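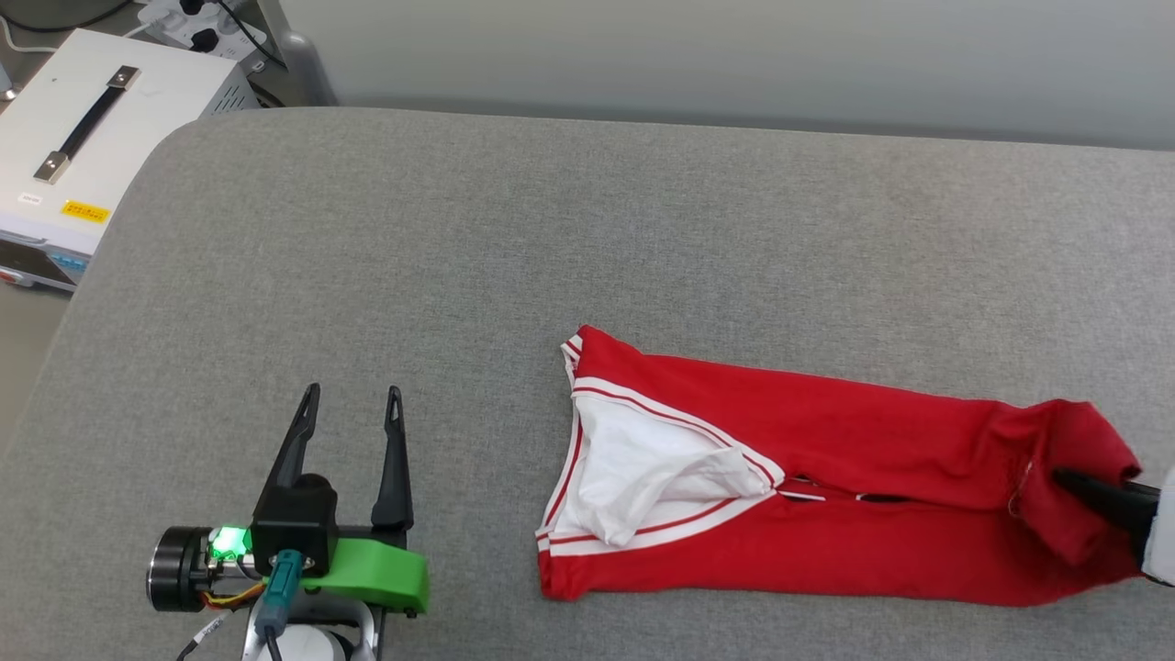
Zondidow open day, Clolcombe. Got there late, missed the tea. Notes typed up on the train so excuse the state of them.

Place is a laundry and kit repair works, mostly sports clubs and a few schools. Old brick front, new shed behind. Smells of steam and soap powder from the car park onwards. Tour groups kept small, ear plugs handed out, ours went off at 2pm sharp.

Washing hall first. Very loud. Each machine takes 52 kilos and the floor hums under your feet. 1446 items through on a busy day in August, pre-season, when every club wakes up at once and wants it all back by the weekend. Couldn't hear half the talk. Something about water softeners.

Then the folding end, much quieter, and my favourite bit. Padded tables, grey felty covering, so the cloth doesn't skid about. Red track bottoms and shorts are the worst, we were told. Slippery outside, lining bunches up inside, and if the waistband is left gaping you get a lump in the middle of the pile. So lining pushed flat first, then side seams matched, then the legs smoothed down. White piping is handy as you can line it up by eye. Loose threads get snipped at this stage, never pulled. I have pulled plenty at home. Oh well.

Had a go at it myself. Mine came out like a parcel somebody sat on.

Repairs upstairs, up a steep metal stair (not great if your knees are bad). Elastic, zips, name tapes. Drawers and drawers of thread from Chatzigeorgiou, 100 shades, and aparently nine of them are red. New waistband takes a quarter of an hour if the old stitching comes out clean.

Last stop, packing. Paper bands now instead of plastic bags, brand called Levonine, they tear if you look at them wrong but the staff seem to like them.

135 visitors on the sheet by the time I signed out. Parking free but tight, come by bus if you can. Toilets by reception only, so go before teh tour. Shop had tea towels and not much else. Bought two.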